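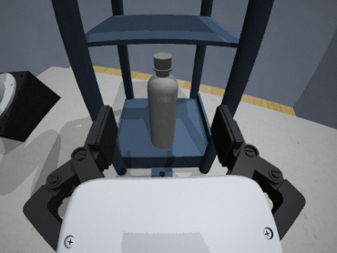
# Ilberg pick cell: equipment plan and budget notes

This repository holds the planning files for the first Ilberg pick cell: one arm with a two-finger gripper, taking bottles from a small two-level rack. It covers what we intend to buy, in what order, and which questions the simulation has to answer before a purchase order goes out. The control code is in a separate repository.

Maintainer: Jeanie Urquhart. Budget questions go to Reda Slaoui.

## Status

Planning. The arm and the gripper have not been ordered. The target is to have signed quotes by September so that delivery falls before the line changeover.

## Contents

| Path | What it is |
|---|---|
| `budget/lines.csv` | One row per item, with supplier, quote status and cost center |
| `budget/spares.csv` | Wear parts and consumables for the first year |
| `layout/` | Table, rack and arm base positions |
| `sim/scenes/` | Scene files for the shelf pick study |
| `sim/results/` | Run logs, one folder per scene |
| `quotes/` | Supplier quotes as PDF, access restricted |
| `DECISIONS.md` | Short record of what was decided and by whom |

## Why simulate before buying

The gripper is the item most likely to be bought wrong. Finger reach, opening width and the bulk of the housing all matter when the bottle stands on the lower shelf with another shelf above it. The supplier drawings give the first two. They say little about how the linkages swing outward as the fingers open, and that is where a collision with a rack post would happen.

The rack can be changed cheaply and the gripper can't. If a run fails on clearance, try a wider post spacing first and log it as a rack change.

## Shelf pick study

- Object: one upright capped bottle, no label
- Position: lower shelf, with the upper shelf left empty
- Approach: from the front, fingers open
- Runs per scene: 1000
- Pass: bottle held and clear of the shelf, with no contact between gripper and rack
- Position offset: up to 30 mm from nominal, drawn at random for each run

A run that lifts the bottle but touches a post counts as a fail. Aicha Ezzat asked for this, and it is set in the scene config, so please don't override it locally.

The upper shelf stays in every scene even though nothing is picked from it. Removing it makes the approach much easier and the results useless for sizing.

## Budget lines

Amounts are in US dollars, before tax. Only lines with a fixed ceiling are listed here. The rest are in `lines.csv`.

| Item | Ceiling | Status |
|---|---|---|
| Gripper, two-finger, with mount | 3000 | Quotes open with Skatitley and Kiston |
| Rack and table fixings | 1000 | Local fabrication, drawing in review |
| Spare finger pads, first year | 100 | Depends on gripper choice |

Notes on the lines:

- The gripper ceiling includes the wrist adapter and cable. Kiston quotes these separately, so add them before comparing.
- Skatitley's price is for the gripper with standard pads. Longer pads are a custom order.
- The arm is a lease under the Shawky agreement and sits in the operating budget. Do not add it to the capital total.
- Installation labor is ours. Fermín Urrutia has reserved the hours.
- Freight is missing from both gripper quotes. Reda has asked for it.

## Order of purchase

1. Freeze the gripper model after the shelf pick study.
2. Release the rack drawing with the post spacing used in the passing scene.
3. Order the gripper and spare pads together.
4. Confirm the arm lease start date once the gripper has a ship date.

Steps 1 and 2 can't be swapped. An early rack order was proposed and turned down; see `DECISIONS.md`.

## Known gaps

- Friction values for the bottle surface are guesses. We need a few samples from the packing line.
- Lighting in the scenes has not been matched to the room. This has no effect on the clearance results, but camera selection should not be based on these renders.
- The scenes use rigid finger pads.
- There is no estimate yet for guarding. Rebecca Mazza is checking what the site safety review will require, and the answer could add a line larger than the rack.
- Cycle time is not measured in this study.

## Changing a budget line

Open a pull request that edits `lines.csv` and attach the quote or email the number came from. Reda approves anything that raises a ceiling. Jeanie approves everything else. If the change affects the rack or the table, update the file in `layout/` in the same request.

Keep superseded rows and set their status to `dropped`. Finance compares versions by row ID, so don't reuse one.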